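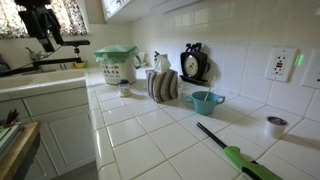 Slide 1: White tile counter, white basin, flowered curtain.

Leave it up while people sit down. Start when the door closes.

Opening. Ask who has been told that tile counters are unsanitary. Wait for hands. Then ask who told them. My guess is a showroom.

Slide 2. The Oltex brochure. Read the line out loud: "100 percent germ-free living." Let it sit. Germ-free compared with what? Cleaned how often? The brochure has no footnote. I wrote to them in January and got a coupon.

Slide 3. The Crabtree survey. They say 2,861 homeowners "regret" their grout. Check the wording on the slide – the question was "Would you ever change anything about your kitchen?" I would say yes to that in any kitchen I have ever stood in.

Grout does stain. Say so early or someone in the front row will say it for me. Sealer helps, for a while. I don't believe the ten-year claims and I've yet to see a test behind one.

Slide 4. Sutmont rental units, before and after. 2 kitchens torn out, 3 kept and regrouted. Don't oversell this, it's a tiny group and the tenants weren't asked the same questions.

Vindside quote goes here if there's time. Skip if past 11:30.

Close on cost. What does the new counter fix that a stiff brush wouldn't? Then questions. Expect the one about bleach.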